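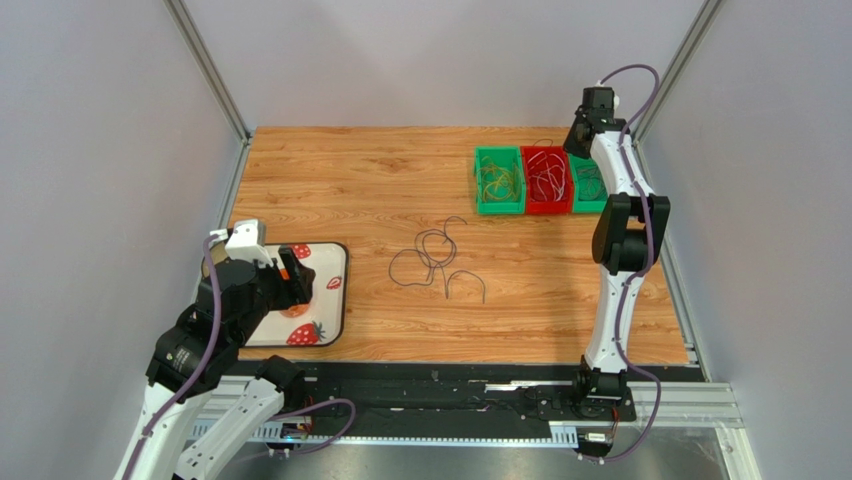 草莓托盘,放在木桌面的左侧

提问:印花托盘发黄、图案掉色怎么处理?木桌面上的白印能去掉吗?

分类:家居清洁 / 餐具与桌面
浏览 2,718 回答 3
提问者:Eskil Myklebust

托盘是长方形的,白底,深色的边,上面印着草莓,最大的那颗带绿叶。六月在Nuvberg的店里买的,49块,盒子早扔了,材质写的什么我不记得。拿在手里不算重,敲起来声音偏闷,不像金属,也不像瓷的。

现在有两个问题。

第一个是托盘。主要用来端水果和杯子,偶尔放刚煮好的茶壶。用了几个月,白底上有一片发黄,照片里不太看得出来,用手摸是平的,没有凹凸。洗洁精洗过,小苏打糊敷了一晚上,淡了一点,没有完全掉。另外有一颗小草莓,边缘好像比刚买的时候淡了。我怀疑是用百洁布擦的,但不确定。家里人说可以放进洗碗机高温洗一遍,我还没敢试。

第二个是桌面。浅色木头,一条一条的拼板纹,颜色偏暖,有点橙。托盘底下那块地方有时会出现一圈白雾一样的印子,斜着看才明显,过几天会浅一些,但是不会全消。桌子是二手的,表面上的是漆还是油,前主人没说,我也不会分辨。

想问:
发黄的那片还能不能洗掉,用什么洗不伤图案。
桌面的白印怎么去,会不会越弄越糟。
以后托盘底下要不要垫东西,垫什么。

手边有的东西:小苏打、白醋、柠檬酸、一瓶Clodent的厨房清洁剂(没开封)、一瓶Judel的木器护理油。不想再买太多。

补充:有人问洗的时候水温,我一般用温水,不烫手的那种。托盘背面没有字,也没有洗碗机的标志。

回答一(提问者已采纳)
Birger Strand

先说托盘。按你描述的声音和重量,密胺的可能性比较大,但是隔着屏幕没法确定,下面的做法按密胺来写,换成别的塑料也不会出问题。

不要进洗碗机。背面没有标志就当作不能进。印花如果是压在表层下面的还好,如果只是贴上去的一层膜,高温洗几次边角会翘,翘了就补不回来。

发黄通常分两种。一种是茶渍、果汁渗进表面的细划痕里,这种能洗掉。另一种是材料受热变黄,洗不掉。你放过茶壶,所以两种都有可能。判断的办法是看形状:如果黄的那片是圆的,大小和壶底差不多,多半是烫的,别再费力气。如果形状不规则,按茶渍来处理。

茶渍的洗法:
水槽里放温水,刚好没过托盘。
每升水加一勺柠檬酸,搅化。
托盘放进去泡半小时,中间翻一次面。
拿出来用软海绵顺着一个方向擦,冲干净,立起来晾。
没掉干净可以第二天再来一次。连着做两次没有变化就停。

柠檬酸和小苏打不要混在一起用,混了就中和了,两样都浪费。Clodent那瓶我没用过,先看标签,写了含氯的不要用在这个托盘上。含氯的也绝对不能和醋或者柠檬酸一起用,会放出有毒气体。

小草莓变淡,百洁布的绿色那面嫌疑最大,白色擦擦棉也一样,那个东西本质上是很细的砂纸。磨掉的颜色没有办法恢复。网上有人用指甲油或者马克笔补,餐具上不要这么做。

再说桌面。先弄清楚是漆还是油。找一个不显眼的位置,桌板背面最好,不过背面有时候没做过涂装,那就找侧边。滴一滴水,等10分钟。水珠一直鼓着,擦掉没有痕迹,大概率是漆。水慢慢渗下去,颜色变深,是油或者蜡,而且该保养了。

如果是漆面,白雾是水汽进到漆膜里造成的。拿一块干的纯棉布盖在印子上,电熨斗调到最低档,关掉蒸汽,隔着布轻轻按几秒就拿开,看一下,再按。不要停着不动。我自己的餐桌这样弄过,来回4次,印子基本没有了。如果看到漆面发软或者起皱,马上停。

如果是油面,就不要用熨斗了。用很细的砂纸顺着木纹轻磨,磨到印子看不见,擦净粉尘,再薄薄上一层护理油,过一刻钟用干布把多余的擦掉。Judel的油可以用,先在侧边试一小块,浅色木头上油之后会深一点,你这种偏橙的可能更明显。只补一块的话颜色会和旁边不一样,介意的话得整张桌面一起做。

擦过油的布不要团成一团扔垃圾桶。摊开晾干,或者泡水再扔。有些油干的时候会发热,团着有自燃的可能。

垫东西的问题:在托盘底下四个角贴小毛毡垫就行,贴之前把背面擦干。有了缝隙,水汽能散掉。毛毡要是湿了就撕掉换新的。茶壶另外用隔热垫,不要直接放在托盘上。

回答二
用户:窗台上的薄荷

我家也有类似的托盘,不是草莓,是柠檬的。发黄我是用牙膏擦的,白是白了,但是擦过的地方没有光泽了,对着窗户能看出来一块哑的。所以牙膏别用。

桌子的白印我用过蛋黄酱,抹上去放一夜,第二天擦掉,好像是有点用。味道比较大,开窗散了一下午。家里有猫的话注意一下,会上桌子舔。

毛毡垫我贴过,一个月掉了两个,后来换成硅胶的小圆点,没再掉。

回答三
用户:bravo_07

49块的东西别折腾了,换一个。桌子铺桌布。

评论

Eskil Myklebust:谢谢。看了一下黄的形状,不是圆的,边上拖出去一条,按茶渍处理了。柠檬酸泡了两次,第一次之后淡得比较明显,第二次差别不大,现在不仔细看注意不到,就先这样。
桌子在侧边试过水,水珠一直鼓着,应该是漆。熨斗还没弄,家里那个最低档也挺烫的,有点担心。

Birger Strand:最低档还烫的话,布多叠一层。或者用吹风机,中档热风,离远一点来回吹,慢一些但是好控制。吹完等桌面凉透了再看效果。

窗台上的薄荷:硅胶的放久了会不会在漆面上留印?我家的是玻璃桌,没有这个问题。

Birger Strand:有可能。软的橡胶和硅胶长期压在漆面上,有些会留下发黏的印子,跟漆的种类有关。木桌还是用毛毡稳妥,掉了再贴。或者托盘隔几天挪个位置。

Eskil Myklebust:那用毛毡。另外桌布不考虑,桌面的木纹我还挺喜欢的。

Eskil Myklebust:补一下结果。用吹风机吹的,吹了两轮,白印淡了大半,剩下一小段弧线,斜着看还在。毛毡已经贴上了,托盘端起来放下去声音也小了。Judel那瓶油没用上,漆面是不是不用抹油?

Birger Strand:漆面不用,抹了也吸不进去,留在表面容易沾灰。平时湿布拧干擦,再用干布过一遍就够了。

相关问题
密胺餐具能不能放进微波炉
二手木桌怎么判断涂装类型
白色塑料砧板染上胡萝卜的颜色怎么洗
毛毡脚垫老是掉,有什么粘得牢的办法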